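The Night Shift at Trokcombe

I look after the left arm.
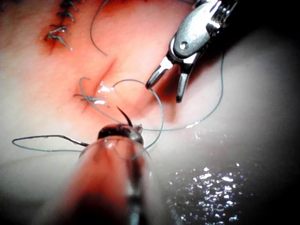 How often do the wrist cables need changing? Every 200 hours, and sooner if the jaws start to lag.

Mine were lagging. Siriporn felt it first at the console - a tiny drag, she said, like stirring porridge. So at four in the morning I had the wrist off on Lurdes's bench, tea going cold, tightening a cable thinner than my own hair (and I've not got much left!).

"Try it now," I told her.

She closed the jaws, opened them, closed them again.

"Bit more," she said, and I picked up the screwdriver.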